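## 3. Adding films to your Plundine library

Before you start, sign in on the computer where your film files are kept. You can add films from a disc drive or a network folder, but not from a phone.

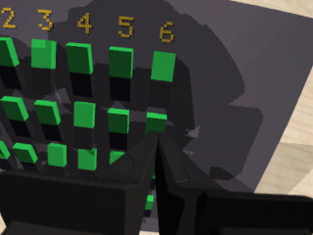

1. Open **Library** and choose **Add folder**.
2. Select the folder that holds your films. Subfolders are included unless you clear the box.
3. Wait for the scan to finish. A folder of 142 films takes 16 minutes on a wired connection.
4. Open **Unmatched**. Any title the program didn't recognise is listed with its file name.
5. Type the title and year of release, then press **Match**.

**Note:** Remakes often share a title with the original. Check the director's name before you save – the year on the disc case may be the year of the home release.

### Genres

Each film can have up to three genres. The first one sets the shelf it appears on, so a horror comedy filed as Comedy, Horror sits with the comedies. To change the order, open the film's page, choose **Edit details** and drag the genre you want to the left.

Colour and black-and-white versions of the same film are kept as separate entries. To join them, tick both and choose **Group versions**.

**Caution:** **Remove folder** also deletes your ratings and viewing notes for every film in it. Export them first (see section 2). The film files themselves stay where they are.

If you're moving from Avanero, don't scan your folders yet. Import the catalogue file first – the steps are in the appendix by Gergely Dobos.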